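Gripper notebook – February, bench 2

10:15. Picking up from the last entry, where I wrote "paper should be easy" and underlined it. Leaving that in for the record.

Task for this block is the stack: lift a sheaf of printed sheets off the table, hold it, bow it so the edges loosen, set it down square. Two arms, same controller on both. Comparing the Clirkier parallel jaw (the flat pads, not the ribbed ones) against the Ilie two-finger adaptive. The Ondotthorpe suction head is out of this round. It lifts the top sheet beautifully and has no interest in the others.

Stack is 65 sheets, ordinary office paper, old parts lists from the Jututwood order. I squared it by hand before every trial, which is cheating a little, but I did it for both grippers so the cheating is fair.

Clirkier, flat pads, 20 trials:
– Lifted and held: 14
– Lifted, then shed sheets from the bottom: 4
– Never got a finger under: 2

Ilie, 20 trials, same start poses:
– Lifted and held: 11
– Shed sheets: 3
– Never got under: 6

Those six all look alike in the log. The lower finger wants to curl the moment it feels anything, including the table. So it curls into the table, reports a grasp, and the arm rises with great confidence holding air. Aurelia says the contact threshold is a parameter. I said so is my patience. She changed the threshold anyway and will rerun after lunch.

On the other hand, once the Ilie has the stack it does the bow far better. The compliant finger lets the edges rotate as they come toward each other. The Clirkier keeps its pads parallel on principle, so you get a sharp crease about a finger's width in from the pad and the middle doesn't lift so much as fold. I have a small pile of parts lists with matching creases if anyone wants one.

Force notes, before I forget: on the Clirkier, anything under 6 N and the middle sheets slide. At 27 N they stay put and you can read the pad outline on the top page. Settled on 12 for now. I have no theory behind 12.

11:40. Controller. Both arms in impedance mode, stiffness turned down along the axis between the hands. With it up at the default, the two arms argue about how wide the stack is and the paper loses. With it down they agree, slowly. One protective stop, left arm, when I set the bow distance in the wrong units. Own fault. Entered here so the next person to do it has company.

Camera: wrist view is useless for this task once the stack is up. All it gives you is paper. Head view sees the arch properly, but any thin ruled table turns to mush when the sheets move, so forget about using the print to track slip. Corners of the pages are a better bet. Aurelia wants to try the far edge, where the sheets fan out.

1:30. Went back to the human reference to see what a hand does, having assumed I knew. What I had put in the plan was a symmetric grasp, both sides at the same height, mirror image. I'd like it noted that it looked very tidy in the plan. Start from this instead: 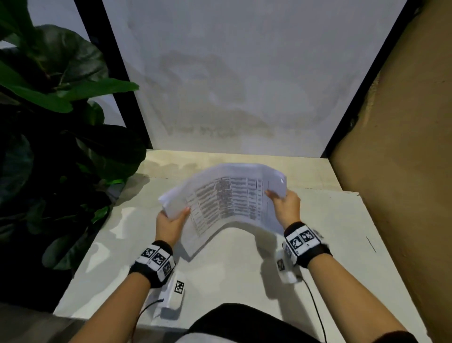
Head view, stack bowed. Left hand low with fingers under, right hand pinching higher up, thumb on the front sheet. Wrist tags in view on both sides.

So the grasp is lopsided and the stack tilts with it. Moved the right arm's grasp point up the side and left the left arm where it was. Clirkier on the right for the pinch, Ilie on the left for the underneath part, with Aurelia's new threshold. Mixed pair, which means two tool definitions and two sets of offsets, and I got both wrong once.

First few runs look decent. Crease is fainter. No air grasps yet, though I haven't done enough of them to put a number down.

To do:
– full set of trials with the mixed pair
– swap sides and see whether it matters
– thinner stack, then one with a staple in it
– print fresh sheets, these ones now bow by themselves
– ask Aurelia where the ribbed pads went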